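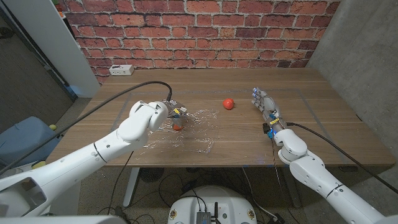
In Defence of the Bare Table

30 October 2021

Search this site
Search

There is a kind of Saturday-supplement kitchen in which the table is never allowed to be a table. It wears a runner, and on the runner stands a tray, and on the tray stand candles and a jug of dried grasses, and by the time you come in with your shopping there is nowhere to put it down. I have lived with a table like that (my own fault entirely, I bought the jug) and I should like to speak up, at some length I'm afraid, for plain wood with very little on it.

Warm brown wood with the grain showing does a great deal of work in a room. Put it in front of red brick and you hardly need anything else. All those reds and oranges and dark maroons, with the pale lines of mortar between them, are as busy as any wallpaper, and a stretch of smooth grey concrete next door gives the eye somewhere quiet to go. Then set one round red thing down on the wood, a tomato or an apple, and leave it alone. I would take that over the dried grasses any day of the year.

Which brings me to plastic film, my other grumble. A sheet of clear film, once crumpled, is the untidiest thing you can leave on a table. It catches every bit of light going, it glints at you from across the room, and it spreads itself over twice the space it deserves. Worse, it hides things while pretending not to. You can see there is something small and orange under there, but you have to go over and lift the film to find out what.

I moved to Tramatham in September, and the greengrocer there, Nowicki, sells nearly everything loose. You point, it goes in a paper bag, and the bag goes in the compost. At the big Prudance on the Grellach road I paid 335 pence for a wrapped tray of tomatoes, and 220 for what looked to me like the same quantity at Nowicki. I don't claim that proves anything about the price of tomatoes generally, and I know perfectly well that film keeps a cucumber going far longer than my good intentions do. People with long journeys to the shops, or small children, or both, have every right to tell me to hush.

Still, I have changed two habits and am rather pleased with them. The film comes off on the worktop, straight into the bin, before anything reaches the table. And the table itself gets cleared each night, right down to the wood, apart from whatever fruit wants eating next. I find I eat more of it that way, and I sit there longer of an evening too, with my elbows wherever I like. The jug is in the shed, if anybody would like a jug.

2 comments
2 shares

Related
Why I went back to paper bags
Living with a brick wall indoors
Oiling a wooden table, slowly
What belongs in a fruit bowl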